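Speaker notes: Shared calendars and time zone errors in a two-office company
Pallavi Chauhan, Grallska
2 April 2020
3 min read

Slide 1. Opening

Introduce self. State scope: recurring meetings only. One-off meetings fail in other ways and are left for questions.

Background for those outside Grallska. Two offices, Plakley and Olivares. The offices change their clocks on different dates. For part of the spring and part of the fall the offset between them is off by one hour from its usual value.

Slide 2. What was measured

We exported every recurring meeting with attendees in both offices. Total: 289 series. Of these, 215 were stored with a named time zone. The rest were stored with a fixed offset from UTC. Pause here. The fixed-offset group is the subject of the talk.
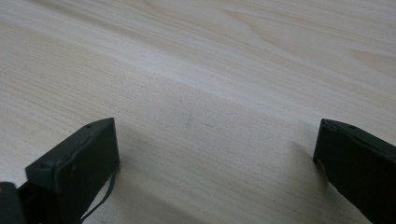
Slide 3. Why a fixed offset fails

A named zone carries rules. The calendar looks up the rule for each date and works out the local time. A fixed offset carries one number. When the clocks change, the number stays the same and the meeting moves by an hour on the wall clock for everyone in that office.

Say slowly: the stored data is correct. The meeting takes place at the same UTC instant as before. The organizer meant a local time, and the local time was never saved.

Slide 4. Where the fixed offsets came from

Most came through the Jelov import tool, which read the old calendar files and dropped the zone name when it did not match its own list. The remainder were typed in by hand through the room booking form. The form had a dropdown with offsets only.

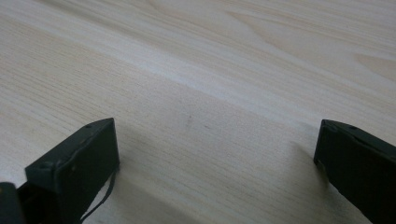 The import log does record each dropped name, at debug level. Debug logging was off by default. If asked, the log format is covered in the appendix and there is no need to open it on screen.

Slide 5. Repair

Step one, list all series with a fixed offset. Step two, take the organizer's home office as the intended zone. Step three, send the organizer the proposed change and wait for a reply. We did not convert anything without a reply. In 11 cases the organizer had moved offices and the home office field was out of date.

Slide 6. Exceptions

Do not convert server maintenance windows. These are meant to stay on UTC. Tag them before running the list, or they will show up in step one.
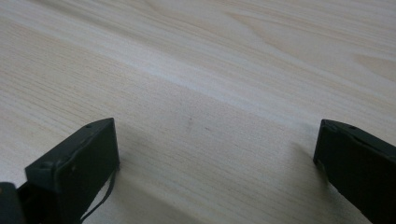 Light wood tabletop, close up.

Slide 7. Remaining work

The booking form now offers zone names. The import tool still needs a mapping table, planned for May. Until then, check imported series by hand.

Questions. Likely first question: all-day events. They have no zone and were left out of the export.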